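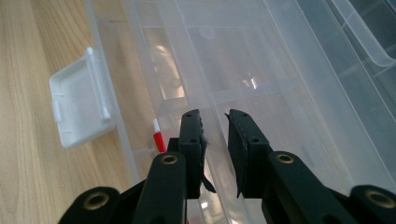 Stop killing people who aren't dead

Petro Maksymiv went off the bridge in November. Big music, slow motion, wife screaming on the bank, credits. And not one person on my sofa believed it. Six weeks later who walks into the Koval family kitchen on a Monday night, bit of stubble, no memory? Exactly.

I've watched Hikside since the first episode. Love it, mostly. But this is the third fake death in 20 months and it's doing real damage. Not to the ratings maybe, I don't know about ratings. To the grief. When old Mrs Breter died, properly died, in her chair with the radio on, I spent the whole episode waiting for the twist. Should of been crying. Was looking for clues instead.

Soaps used to earn this stuff. One big return every few years, and you'd ring your sister about it. Now it's a scheduling tool. Actor wants time off to do a panto? Bridge. Contract talks dragging on? Fire at the boatyard, no body found.
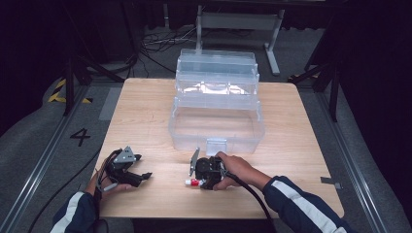
And the amnesia, please. Petro can't remember his own daughter but he knows where the spare key is. Somebody wrote that down and somebody else said yes, fine, film it.

Bruvelness gets mocked for being slow, and it is slow, there was a whole week about a fence. But when they lost the vicar he stayed lost. His sister is still sorting out his flat. Little scenes, two minutes, her with a box of his ties. That got me more than any bridge.

So my plea to the Hikside writers, if they read teh comments under things like this. Send people to Spain. Put them in prison. Give them a nice job up north. Keep the funerals for when you mean it.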